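Visit to Clodness, Stiltport

On 18th September two of us from the web team took the early train to Stiltport to see Clodness, the agency that builds enrolment sites for insurance brokers. We had been asked to look at how their template system works before our own benefits site is redone.

Chrysanthi Giannakopoulos met us at reception and took us up to the second floor, where the build team sits. They run everything from one master template. A broker fills in a form with the employer's name, logo, plan choices and enrolment dates, and a new site is made from it. There are 1,321 employer sites live at present, all on the same code. If a line of legal wording changes, it is changed once and goes out to every site overnight.

Filippos Mitsotakis-Vlachou set up a site for a made-up employer while we watched. It took him 8 minutes, and most of that was spent finding a logo of the right size. The plan comparison page was the part I liked best. It puts the monthly cost first and the cover details underneath, in short sentences. The glossary was weaker and still reads like a policy document.
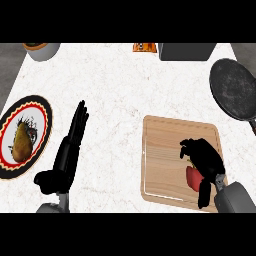 After lunch we sat in on a call with Dimitriou, a broker who has used the system for two years. Their main complaint was reporting. They can see how many employees open a site but not where they give up on the form. Chrysanthi said a fix is being tested with Dendari, another client, but she would not give a date.

We asked about accessibility as well. The pages work with a keyboard and the contrast is good, but the PDF plan summaries have not been tagged - that would be a problem for us.

Prices were not discussed in detail. Filippos is sending a quote for the template alone and another with hosting included. I have asked for a test login so that Kyriaki Liapis can try the broker form herself.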